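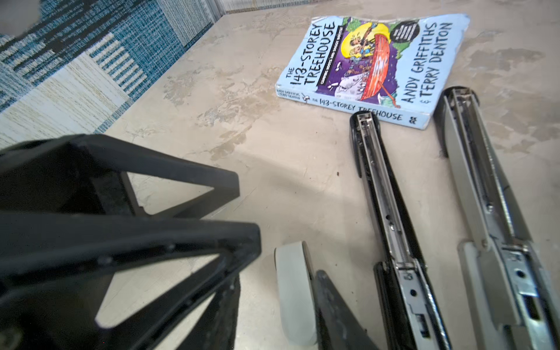

The 143-Storey Treehouse, face up on the concrete

Army surplus: cleaning it up, keeping it going
Posted 2023-12-23 by Orvokki Ruotsalainen

I've had a few emails since the October post asking what on earth I do with all the disposals gear once I get it home, so I've put the whole lot in one place. Most of it comes from the surplus shop in Bralberg, and the rest from the big clearance sale they hold out at Paltport when the depot gets rid of its old stock. I love that sale! I go for one thing and come home with the boot full.

Canvas bags and shelter halves

Don't put them in the washing machine. I did it once with a lovely old kitbag and it came out limp as a dishcloth, with all the proofing gone and the green all over my tea towels. Hang the thing on the line on a dry day and give it a good going over with a stiff brush, inside and out, and get right into the seams (you would not believe the sand). Then cold water and a bit of plain soap on a sponge, rinse with the hose and leave it on the line till it's bone dry. Not nearly dry. Folded away damp it'll be spotted with mildew in a week.

If there's mildew already, brush it off outdoors with a mask on, then wipe it down with 200 ml of white vinegar in a litre of water. Test a corner first, as some of the older dyes are a bit touchy. The smell goes off in the sun, mostly. When it's dry you can reproof it with Hedar wax, the stuff in the flat tin. Warm the wax with a hair dryer as you rub it in and it'll soak into the weave and stop sitting on top like candle grease.

Webbing and belts

Lukewarm water, dish soap, an old toothbrush. Take the metal bits off if they come off. If they don't, dry around them with a rag straight away or you'll get a rusty ring on the cotton, and I've never found anything that shifts those completely. Lemon juice and salt helps a bit.

Webbing straps make brilliant tie-downs for the shed, by the way. I've got mine round the rolled-up pool cover and the camp beds. I wouldn't trust old ones for anything on a trailer or roof rack, or for lifting. The stitching can be perished where you can't see it.

Brass buckles and buttons

Slide a bit of cardboard with a slot cut in it behind the button before you polish, same as the soldiers did with the proper metal button stick, and you won't get white muck on the cloth. Any brass polish will do. For a really pitted buckle I use 2000 grit wet-and-dry with a drop of oil, very lightly, then polish. If it's something with a maker's mark or a date stamped on it, leave the paper in the drawer. Collectors would much prefer it grubby, and you can't put the metal back.

Medals are a different story. If you've got a grandparent's medals, don't polish them at all. Handle them with cotton gloves, keep the ribbons out of the light, and wrap the lot in acid-free tissue. Ask at your local museum before you do anything else to them.

Wool blankets

The grey ones are the best blankets ever made and I'll argue with anyone about it. I've got 4 of them, and two live in the car all winter. Air them first, then wash by hand in the bath with wool wash and cool water. Press the water out without wringing, roll in towels, and dry flat over a couple of clothes airers. They weigh a ton wet, so get somebody to take the other end. For moths, a couple of days in the chest freezer in a sealed bag (mine went in for 2 weeks, which was only because I forgot about it) and then a good brush.

Scratchy? Yep. Sew an old cotton sheet to one side and you'll never notice.

Mess tins and enamel mugs

Aluminium mess tins go black in the dishwasher, so wash them by hand. If yours are already dull, simmer some water in them with a good spoonful of cream of tartar for ten minutes and they come up a treat. If the inside's badly pitted I'd keep screws in it and eat out of something else. Same with chipped enamel, once it's chipped on the inside it's a pencil mug.

Ammo tins

My favourite thing in the whole shop. They've got a rubber seal in the lid, so they're perfect for matches, seeds, drill bits, first aid bits and bobs. Wipe the seal with a smear of silicone grease now and then. If it's gone hard and cracked, the Bedoya foam strip from the hardware shop fits most of mine with a bit of trimming.

Don't go sanding the old green paint dry, as it may well have lead in it. Wash it, leave the paint alone, and if it's flaking badly then seal it with a clear coat. I wouldn't keep food in one either. And peel off or paint over any hazard labels before you take one on a train or leave it anywhere public, for obvious reasons.

Jerry cans

Old fuel cans stay fuel cans. You can't wash one out well enough for drinking water, whatever the bloke at the market says. Look down inside with a torch before you buy, and if there's rust flakes, put it back.

One serious bit

If you're clearing a relative's shed and come across a shell, a grenade or loose rounds, don't pick it up and don't drive it to the tip. Plenty of people brought souvenirs home and not all of them were made safe. Leave it where it is, shut the door, keep the kids and the dog away and ring the police. They'd much rather come out for a paperweight.

Leather boots are getting a page of their own, as I've got too much to say about dubbin. If you've got a good way of getting stencil ink off canvas, please send it in, I've tried metho and it just spreads.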